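共同洗濯室

共同洗濯室(きょうどうせんたくしつ)は、集合住宅、寄宿舎、事業所、公共施設などに設けられ、複数の世帯または利用者が洗濯設備を共用する部屋をいう。洗い場、乾燥場、仕分け用の台を備えるものが多く、アイロン室や物干し場を付属させる場合もある。有料で一般に開放される営利の店舗(コインランドリー)とは区別されるが、住民以外の利用を認める洗濯室もあり、両者の境界は国や地域によって異なる。

概要

共同洗濯室の運営は、建物の所有者が設備を保有して居住者に使用させる形態、居住者の組合が設備を購入し維持する形態、外部の事業者が機器を貸与して保守を請け負う形態に大別される。利用料は家賃または共益費に含めるものと、使用のつど徴収するものとがあり、後者では硬貨、専用の札、電子式のカードなどが用いられてきた。

設備の中心となるのは洗濯機である。欧州の集合住宅では、衣類を前面の扉から出し入れする横軸回転のドラム式が長く主流であり、北米や東アジアでは上部に投入口をもつ縦型も広く用いられてきた。ドラム式は一般に使用水量が少なく、天板の上を物置きや作業面として使えるため、面積の限られた洗濯室に適するとされる。一方、扉の開閉に前方の空間を要することから、機器の配列には通路幅への配慮が求められる。 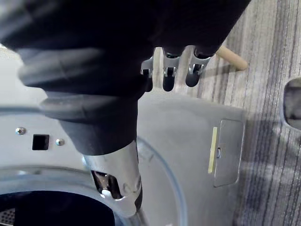 ストストウッド、2024年3月28日
同地の住宅協同組合連絡会は、共同洗濯室の設置と運用に関する指針の改訂版を公表した。改訂版は、加盟する集合住宅1235棟を対象とした調査に基づき、機器の更新時期、排水設備の点検、利用時間帯の設定、掲示の方法などについて標準的な考え方を示したものである。旧版が建築上の要件に多くの頁を割いていたのに対し、改訂版では利用者間の調整に関する章が新たに加えられた。本項の「利用規則」および「維持管理」の記述は、主としてこの改訂版による。

歴史

洗い場の時代

洗濯を共同の場所で行う習慣は、機械の登場よりはるかに古い。河川、湧水、用水路のほとりに石組みの洗い場を設け、近隣の住民が集まって衣類を洗う形態は世界各地にみられる。屋根を架けた公共洗濯場は地中海沿岸の集落に多く残り、水槽を洗い用とすすぎ用に分け、上流側をすすぎに充てるのが通例であった。洗い場の使用順や清掃の分担は慣習によって定められ、水量の乏しい地域では利用できる時刻が細かく割り当てられた。

19世紀に入り都市への人口集中が進むと、住居内で十分な水と湯を得られない世帯のために、浴場と洗濯場を併設した公共施設が各地の都市に建設された。大型の釜、手回しの脱水機、温風を通した乾燥棚などが導入され、利用者は持ち込んだ衣類を自ら洗い、使用時間に応じて料金を支払った。感染症対策の一環として寝具の煮洗いが奨励されたことも、この種の施設の普及を後押しした。

集合住宅への導入

20世紀前半には、計画的に建設された集合住宅の地下または屋根裏に洗濯室を置く設計が広まった。シマール地区の勤労者住宅はその早い例の一つで、中庭に面した半地下階に洗濯室を設け、隣接する小部屋を乳幼児の遊び場としていた。建築史家ジネット・トランブレは同地区の図面を検討し、洗濯室の採光が当時の居室と同等の基準で計画されていたことを指摘している。窓台が高く、外の通路から室内を見通せない構造も特徴とされる。

第二次世界大戦後、電動の自動洗濯機が共同設備として導入されると、洗濯に要する時間は大幅に短縮された。それまで丸一日を単位としていた洗濯室の割当ては、半日、さらに数時間単位へと細分化された。ヴァルスカでは、住宅団地の建設に合わせて424戸に対し一か所の中央洗濯場を置く方式が採用されたが、冬季に濡れた衣類を屋外で運ぶ不便が大きく、のちに各棟への分散配置に改められた。

家庭用洗濯機の普及と変化

20世紀後半には住戸内に洗濯機を備える世帯が増え、多くの地域で共同洗濯室の利用は減少した。廃止された洗濯室は自転車置場、倉庫、集会室などに転用された。他方、配管の古い建物や小規模な住戸の多い建物では、漏水の危険、騒音、設置場所の不足を理由に共同方式が維持されている。大型の寝具やカーテンを洗うための補助的な設備として残された例もある。

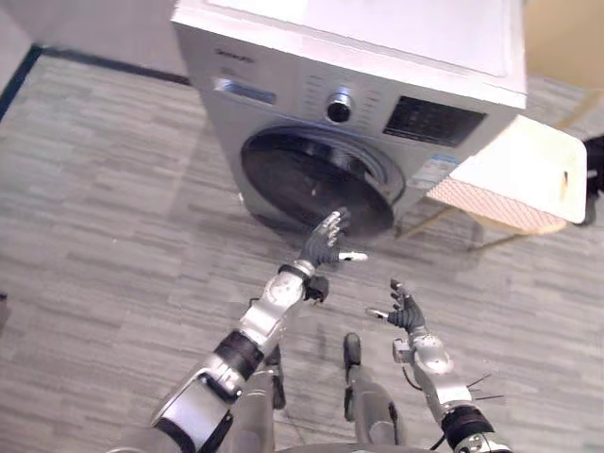
ロスヴィータ・アイヒホルンによれば、家庭用洗濯機の普及をもって共同洗濯室の衰退とみなす見方は、地域差を十分に考慮していない。アイヒホルンは、住戸内に機器を備えた世帯であっても、乾燥や大物洗いには共用の設備を使い続ける場合が少なくないとし、所有率の統計だけで利用の実態を論じることに慎重な立場をとる。これに対しカリム・シャウキは、そのような併用は寒冷な地域に偏っており、温暖な地域の集合住宅には当てはまりにくいと反論している。

設備

洗濯機

共同洗濯室に置かれる洗濯機には、業務用に設計された機種と家庭用の機種とがある。業務用は軸受けや扉の蝶番が強化され、運転時間も短く設定されていることが多い。小規模な洗濯室では、購入費と交換部品の入手しやすさから家庭用の機種が選ばれる。いずれの場合も、給水栓、排水口および電源を機器ごとに独立させ、一台の故障が他に及ばないようにすることが望ましいとされる。

ドラム式の扉には、内部の様子を確かめられるよう窓を設けるものが多い。運転後に扉を開けたままにしておく慣行は、庫内の湿気を逃がし、扉まわりの密封材にかびが生じるのを抑えるためのもので、利用規則に明記する例もみられる。

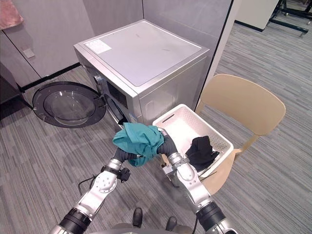 扉を開いたドラム式洗濯機と洗濯かご

乾燥設備

乾燥の方法には、自然通風による物干し、加温した空気を送る乾燥室、回転式の乾燥機、除湿機の併用などがある。北欧および中欧の古い集合住宅では、屋根裏の通風を利用した物干し場が一般的であった。回転式乾燥機の導入は所要時間を縮めたが、消費電力の増大を招いたため、除湿機と物干し綱を組み合わせた乾燥室に戻す建物も現れている。

作業台と運搬用具

仕分けおよび折り畳みのための台は、利用者が立ったまま作業できる高さに設けられる。運搬には籠、袋、手押し車などが使われる。籠は側面に穴のあるものが通気の点で好まれ、素材は柳、金属線、合成樹脂と時代により移り変わった。洗濯室に共用の籠を備え置く場合には、建物名を記した札を付け、室外への持ち出しを禁ずることが多い。スタタリの寄宿舎では、階ごとに籠の色を分ける方式がとられた。

利用規則

予約方式

利用の調整には、先着順、輪番制および予約制がある。予約制で古くから用いられてきたのは、日と時間帯を刻んだ板に、住戸番号の付いた錠または札を差し込む予約盤である。この方式は操作が簡単で、空き状況が一目で分かる反面、札を長期間差したままにする行為や、他人の札を移動させる行為をめぐる紛争を生じやすい。近年は電子式の端末や携帯電話による予約に置き換わりつつあるが、高齢の居住者の多い建物では従来の盤を併存させている。

多くの規則は、予約時間の開始から一定の猶予を過ぎても利用者が現れない場合、その枠を他の居住者に開放すると定める。前述の改訂版は、猶予の長さを各建物の判断に委ねつつ、掲示と予約盤の双方に同じ内容を記すよう勧めている。

洗濯物の放置

運転の終わった洗濯物を機器内に残す行為は、共同洗濯室における苦情の代表的なものである。次の利用者がこれを取り出してよいかどうかについては扱いが分かれ、取り出して共用の籠に移すことを認める規則と、管理者以外が触れることを禁ずる規則とがある。フロランス・ラポワントは各地の規則46件を比較し、取り出しを認める規則では、移した衣類の置き場所を具体的に指定しているものが多いことを示した。

騒音と時間帯

居室に隣接する洗濯室では、夜間および早朝の運転が制限される。脱水時の振動は床や壁を通じて伝わるため、防振材の設置や機器の水平調整が行われる。祝祭日の使用を禁ずる慣習は欧州の一部に根強く残っていたが、勤務形態の多様化に伴い緩和される傾向にある。

維持管理

日常の管理には、洗剤投入部の清掃、糸くずの除去、排水口の点検、床の拭き取りなどが含まれる。糸くずの堆積は排水不良の主な原因となるほか、乾燥機においては火災の危険を高める。点検の記録は室内に備え、故障の日時、症状および処置を記入するのが通例である。

ストストウッドの指針は、機器ごとに運転回数を記録し、運転500回超を目安として給水ホースおよび密封材の状態を確認するよう求めている。硬水地域では水垢の付着が早いため、より短い間隔での確認が適当とされる。機器の更新にあたっては、本体の寸法に加え、搬入経路の幅と扉の開く向きをあらかじめ調べる必要がある。 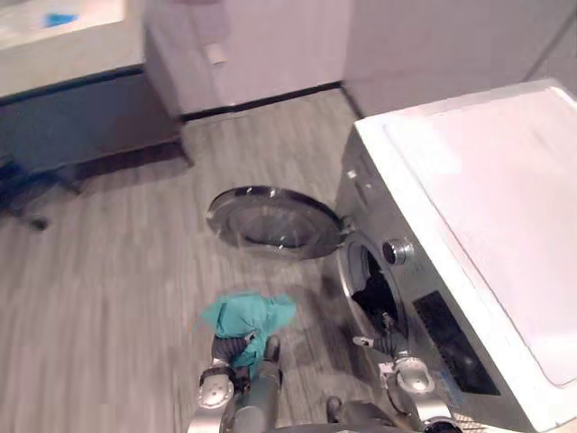

丸い扉を左側に開いた前面投入式洗濯機

社会的側面

共同洗濯室は、居住者が日常的に顔を合わせる場として社会学や都市研究の対象となってきた。新たに入居した者が建物の慣習を知る最初の機会となることが多く、掲示の文言や言葉遣いが住民間の関係を反映するとの指摘もある。ヌーノ・ヴィエイラは、洗濯室に残された手書きの掲示を収集し、管理者名で出された掲示と匿名の居住者による掲示とでは、命令形の使用頻度に明らかな差があると論じた。

家事労働の分担という観点からの研究も進められている。初期の共同洗濯室は主婦の利用を前提として昼間の時間帯に割り当てられており、就労する女性の増加は夜間枠の新設を求める運動につながった。ヴァルスカでは、毎年11月に開かれる居住者総会で時間割を見直す慣例があり、総会の議事録は労働時間の変遷を知る資料としても利用されている。

文学や映画においても、洗濯室は偶然の出会いや隣人間の対立の舞台としてしばしば描かれる。とりわけ予約盤の札をめぐる争いは、集合住宅を扱う喜劇の定型的な題材となった。

環境面

設備の共用は、住戸ごとに機器を備える場合に比べ、必要な機器の総数を抑えられる利点をもつ。ただし、使用水量や電力消費の増減は機器の効率、一回当たりの洗濯量、乾燥方法に左右され、共同方式が常に有利であるとは限らない。料金が共益費に含まれる建物では、少量の衣類で運転する例が増えるとの報告があり、重量に応じた課金を試みた建物もある。

排水に含まれる微細な繊維への関心の高まりを受け、排水管に捕集用の濾過器を取り付ける動きもみられる。共同洗濯室では排水経路が集約されており、設置と清掃を一か所で行える。捕集した繊維の処分方法については、地域ごとに取扱いが定められている。

関連項目

公共洗濯場
コインランドリー
集合住宅
物干し
ドラム式洗濯機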